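Deformable clutter and grasp width prediction: my new head finally works on scrunchies
Drusbridge Forum > Manipulation > Perception and Planning
9 replies

looseloop
Posted in November

Been rewriting the grasp width part of my policy and I'm so happy with how it's going that I have to tell somebody. Short version: the old network predicted one pose plus one finger opening per object. Fine for blocks, awful for hair stuff. A scrunchie has no real width! You can pinch it at the ruffle or close on the whole bundle, and both count as good grasps. Averaging the two gives you an opening that does neither.

So now the head outputs a small set of openings with a score for each, and the planner picks one after it checks the clearance to the neighbors. Training data is all hand-held gripper demos, wrist view only, no depth. 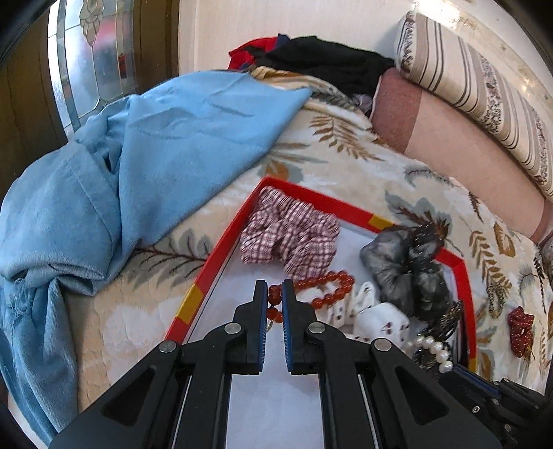
Box of hair things and beads, view down the fingers. The brown strand is the hard one.

The beads are where I'm stuck. Part of the strand passes between the fingers there, and my segmentation wants to split it into two objects, one on each side. Then the planner happily treats the other half as a free obstacle it can push away. Anybody got a trick for strands?

tindertrack
Love the multi-opening idea. For strands, have you tried skipping instance masks and predicting a centerline? I did that for cable routing on Su (my planner, it's on the forum downloads page) and it got rid of nearly all the split problems. You get an ordered list of points, and a gap where a finger covers it is just a gap. Bridge it if the directions on both sides agree.

looseloop
Ooh, I haven't! My worry is the pearls. They curve along near the lower right corner of the box and the gripper is right by them, so I'd be extrapolating a lot. But for the brown ones it sounds great.

mxlis
I'm going to disagree a little. Centerlines are nice for cables because cables are stiff enough to behave. Beads on a thread fold back on themselves and cross, and as soon as they cross, your ordering is a coin flip. I'd keep the masks and fix it in time. Track points over the last 9 camera images and merge any two masks whose points move together when the strand gets nudged.
— Maja Lis

tindertrack
That needs a nudge first though. If nothing has touched the strand you've got no motion to merge on.

mxlis
True, so make the nudge an action! Two short moves sideways, then decide. People have been doing interactive segmentation forever and it's cheap.

quietgantry
Cheap on a table. On a plush blanket the box itself is going to slide or tilt, and then everything in it moves together and your tracker merges the whole box into one thing. Ask me how I know.

mxlis
OK, fair, that one got me. You could subtract the box motion using the rim. The red with the short yellow bits should be easy to track.

looseloop
Rim tracking is a really good call, I'm stealing that. I'm going to try both: centerline first, and if the score is low, nudge and merge. Will run 25 trials of each on the same layouts and post the numbers whatever they look like.

xdong
One thing on the width head, from a bad month I had with mine. Check what your scores do on shiny fabric. That gray and black satin one would worry me more than the beads. My network saw highlights as edges and gave a confident narrow opening right on top of them. Randomizing brightness didn't help much, but blurring small patches in training did. The glittery one by the rim may do the same to you.
— Xiaoyan Dong

looseloop
Oh wow, that explains a plot I've been staring at since morning. The satin scores have a weird spike at the narrow end and I'd put it down to label noise. Patch blur goes in tonight. Config and the loss code are in the Wukbridge branch if anyone wants to poke at it, just use the second config, the first one still has the old head in it.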